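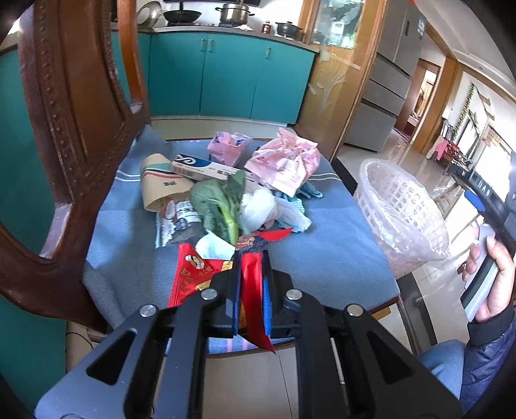

Hand-held gripper closed on red ribbon and a dark blue strip, mixed household items on the table behind.

Budget the fingers before the arm
By Griet Jacobs

Most equipment requests I review put the arm on the first line and the gripper on the ninth, under accessories. The arm gets three quotes and a comparison table. The gripper gets a part number. I think the order should be reversed, and I think the reversal should show up in the money.

Consider what household handling work consists of. Ribbon. Tissue. A thin plastic bag bunched up on a cloth. A leafy vegetable with a stem. A toothpaste box, the one item in the pile with flat faces and a fixed size. An arm with a better repeatability figure does very little for any of these. What matters is the pad material, the opening width, the closing force at the low end and how fast a worn jaw can be swapped.

Last year our group at Burlow wrote a plan for 15 hand-held grippers and one arm. The first draft, which I signed, put most of the budget in the arm. Rhys Tautahi rewrote it after the first month of collection. His argument was short. The hand-held units were in use every working day, the arm was in use on Tuesdays, and the consumables line for the units would run out in February. It ran out in February.

The consumables line is where these plans usually fail. We had allowed 57 sets of jaw pads for the year on the basis of the supplier's stated life. That life was measured on rigid parts. Cloth and ribbon drag across the pad edge, and anything gritty from a vegetable stays on the surface until someone wipes it. We replaced the first set in the second week. The revised plan allows 300 sets. Igor Michalski in purchasing objected to the number and then got a better unit price at that quantity, so the total rose by less than he feared.

Screws are a smaller case of the same thing. If the fingers are held on by screws, budget for screws, for the right driver at every station, and for thread locker. A unit that is down for want of one screw costs the same per hour as a unit that is down for want of a motor. Dastby now ships spares in the box. Postma sells them separately, with a minimum order. Neither fact appears on a spec sheet, and both belong in the comparison table.

The second line I would move up is test items. Plans tend to list "assorted objects" with a token sum. Geert Declercq, who runs our collection schedule, spent 500 euros on groceries, packets, rags and bags in one quarter, all of it on his own card and all of it claimed back late. Vegetables wilt. Paper sleeves tear. A snack packet that has been squeezed forty times no longer behaves like one from the store. These are operating costs and they recur, so they need a monthly figure and a named budget holder.

Third, space. A kitchen with real cabinets and a real table is harder to schedule than a lab bench, and it gives better data. Put travel, setup time and access in the plan as hours. We did not, and the hours came out of maintenance.

Fongchan Jaidee, who has bought more of this equipment than I have, disagrees with part of this. Her position is that a cheap arm locks you in for years while a cheap gripper can be thrown out in a month, so the arm deserves the larger share of attention. I accept the point about lock-in. It applies to the controller and the mounting interface, and I would spend review time there. It does not justify paying for payload and reach that the tasks will never use. Our Nilitz arm is rated for loads we have yet to put on it. The heaviest thing it has lifted is a pot with its lid.

My proposal for next year's template is simple. List the objects first. List the fingers and pads that can hold them, with replacement intervals measured on those objects. Price the test items by the month. Put the arm last, sized to what is left on the page, and send the draft to whoever changes the pads before it goes to purchasing.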